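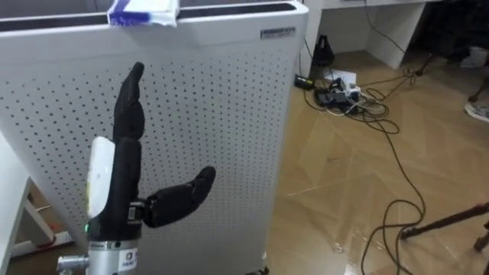 About Us

Who we are

Bickerstaff is a small news desk covering peace talks, ceasefires and border disputes. Started in November by Dennis Hollis and Ashley Mapplebeck, both ex wire service, both tired of filing 128 words on a war and moving on. Four of us now, plus stringers.

What we do

Daily brief, out by 7 most mornings. Longer pieces when we have them. Treaty texts in full, with our notes in the margin – subscribers tell us they use these more than the news. Archive stands at 752 items and is searchable by country, party or date. Search is slow, we know.

We don't run unsigned opinion. We don't take money from governments, parties or defense firms. Corrections go at the top of the story and stay their.

Who does what

Dennis Hollis – editor
Ashley Mapplebeck – Middle East and Caucasus
Terence Fairclough – Africa, also the treaty archive
Dean Birkett – subscriptions, billing, the phones

Stringers in 26 countries. Most go unnamed for their own safety, please dont ask us for contacts.

Where to find us

Second floor, Deline Building, side entrance. Call first. Dean is usually in until 4.

Tips and documents: mail is better than email for anything sensitive. Mark it for Terence. We read everything, can't always reply.

Student and library rates on the Subscribe page. Back issues in print – ask, a few left.

Page last updated 5 April 2007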